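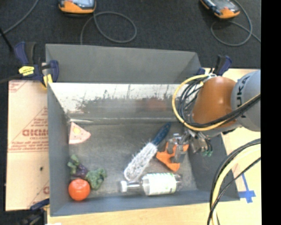 # Re: [corville-home] One big bin for the odds and ends?

On 24/03/2025 a list member wrote:

> Hello all, I'm a convert. We've got rid of the drawer, the basket by the door and the two shoeboxes, and everything without a proper home now goes into one large open bin. It takes 13 minutes to clear the whole downstairs in the evening and you can see everything at a glance. No labels, no dividers, no lids. I got the idea from the Zakell storage booklet, which says a household of four owns 1,000 loose items and only needs to sort a few of them. Has anybody tried it for longer than we have? I'd say go as big as the table will take.

I have tried it for longer than you have, and I'm not a convert.

First, the booklet. I've got a copy as well and I can't find where the 1,000 comes from. Page 35 gives the number and page 36 tries to sell you a bin. My own count, done in December on a wet afternoon when I ought to have been doing something else, came to 700, and I gave up before the loft. I don't trust that one either. It depends whether a box of drawing pins is one thing or a hundred.

Second, "at a glance". Look at the grey bin in the photo, which is about as kind a test as you could set. There's hardly anything in it. The orange thing like a spring clamp stands out, fair enough, and so does the duster with its blue handle, and you'd spot the pink wedge over by the far corner. The clear bottle is already harder work. Take off the white cap and the label with the green on it and I wonder how quickly you'd find it against that mottled floor. Now tip in the rest of a kitchen drawer and tell me about glances.

And I would not keep a duster in there. Those fluffy heads pick up whatever they're lying in, that being their job, and a worn bin bottom isn't where I'd want mine. They also go flat if something heavy sits on them. Ours hangs from a hook inside the cupboard door and has done for years. Bottles I'd stand upright in a tray, whatever the cap looks like. I had one leak on its side over a packet of picture hooks and the whole lot went orange with rust.

Clamps and wedges I'll give you. They don't leak or get crushed, and they don't much care what they lie next to. If the bin was only for hard, dry things that you use once a month, I'd have no quarrel with it.

Third, the size. "As big as the table will take" is how we lost our table. A bin that covers most of a table is a piece of furniture, and you still need somewhere to put things down while you rummage. We had the large one from Drernirik with high sides, and anything small went straight to the corners and stayed there. The inside walls get marked as well. Ours had black streaks down it that didn't come off with washing-up liquid, or with bicarb, or with the cleaner Drernirik sells for the purpose.

As for the 13 minutes, I believe you, but that's the putting in. Have you timed the getting out? I'd be curious to see the two figures side by side after a month or so.

What we do now is duller:

- shallow tray for bottles and tubes, standing up
- small open box for clamps, wedges, hooks and so on
- anything with bristles hangs up
- one medium bin for what's left, emptied on to newspaper when it's half full

The last one is your system, more or less, only smaller. Half full matters to us. At three quarters I start buying second copies of things I already own. I have four tape measures.

Has anybody used the divided bins from the Urbonaitė shop? They look sturdy enough in the window, but the dividers seem to be sold separately and I'm not paying extra to find out whether they stay put.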